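Handling Practice Forum
Grip contact on soft-wrapped parcels: proposed wording

orell_standards
Members are asked to comment on draft clause 17 before the end of February. It reads: "Where a parcel is held by a multi-finger hand, contact shall not be made on a printed label bearing a machine-readable code." The proposal came from the Kakby site.

stefanou_ops
We cannot support "shall not". On soft bags the label often covers most of the usable underside. Please consider the hold below. 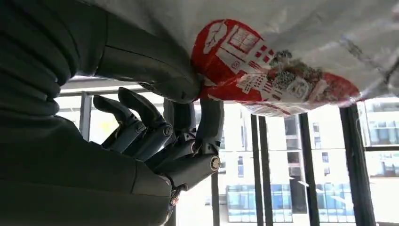

Bent finger at the lower edge of the red label, thumb near its left edge.

The code area sits toward the centre of the label. I would regard this hold as compliant in spirit — the draft would fail it.

M. Kuhlmann (Zumthorpe)
I disagree. Bags crease under load and the print distorts with them. Our site rule is a 5 mm clearance from any label edge, and we logged 122 rescans the month before adopting it.

stefanou_ops
Out of how many parcels?

M. Kuhlmann (Zumthorpe)
Around 600 per shift. I will post the full table.

orell_standards
Noted. Would "shall not be made on the code area" satisfy both parties?

stefanou_ops
Yes.

M. Kuhlmann (Zumthorpe)
Only with a stated clearance.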